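6.3 Running the Bottle Pick-Up at a Visitor Demonstration

This section applies to the Treravell hand-held gripper when it is shown at a table in a dining room or similar space. Complete the checks in 6.2 before visitors are admitted.

1. Select a booth table with a clear side for the operator. Leave chairs at neighboring tables where they are.

2. Place one capped plastic bottle upright on the tabletop. Tighten the cap by hand.

3. Open the fingers fully. Confirm that the ribbed pads are seated and that the marker on the finger plate is clean.

4. Lower the gripper until the pads are level with the middle of the bottle. Keep both fingers parallel to its sides.

5. Close the fingers slowly until both pads touch, then squeeze until the bottle no longer slips.

CAUTION: Do not use glass bottles or open cups. Keep the path of the gripper away from bowls that contain liquid.
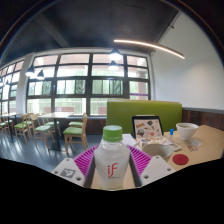
Figure 6-4. Clear plastic bottle held upright between the magenta grip pads.

6. Lift straight up and hold for 8 seconds. Do not tilt the wrist.

7. Lower the bottle to the table and open the fingers before moving away.

8. Invite the visitor to repeat steps 3 through 7. Stand on the visitor's free side and keep one hand near the bottle.

NOTE: Strong daylight from large windows can wash out the marker. If tracking drops, turn so that the marker faces away from the glass and start again from step 3.

NOTE: Pads are rated for 3000 grip cycles. The Irport open day used 218 cycles on one set. Enter the count on the Nosley log sheet after each event.

9. After the last visitor, wipe the pads with a dry cloth and check the screws in both fingers. Return the gripper to its case with the fingers closed.

Procedure checked by Bernadette Conneely, Mar 16, 2023. For pad replacement, see 7.1.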